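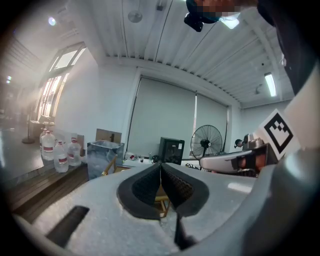

Finger pads of the hand-held gripper, closed, with a second gripper at right.

Pargate Hand-Held Gripper: come and try one in Rumville

We could go on all day about foam pads and grip feel (and if you call us, we probably will!), but a gripper is a thing you want to hold before you buy it. So all through August our Rumville demo room is open to anyone who is thinking about teaching a robot by hand, whether you run a big lab or you're a shop of two people with one arm and a lot of patience.

You'll pick up a Pargate, close it on whatever you like, and get a proper feel for how the black foam pads meet. Bring your own parts if you can. People have come in with bottle caps, hinges, bags of pasta, and we love that, it tells us far more than our own test blocks do. After that we load what you recorded onto the Millier arm and you can watch it have a go. Some tasks take to it quickly and some need another afternoon, and we'll tell you which kind yours looks like.

Sessions start at 10 a.m. and 2 p.m. and there's coffee at both. Wear sleeves you can push up.

Details for the Pargate
Weight: 653 grams
Finger pads: black foam, replaceable, sold in pairs
Pad life: 2000 closes in normal use
Marker: square printed tag on the housing
Fits: Millier and Vahidi arm mounts

A visit is free. If you'd like to take a Pargate back to your own bench afterward, the loan is $300 for 26 days, and we take the whole amount off the price if you decide to keep it. Spare pads come in the case.

Book a session | Ask about a loan | Vahidi mount drawings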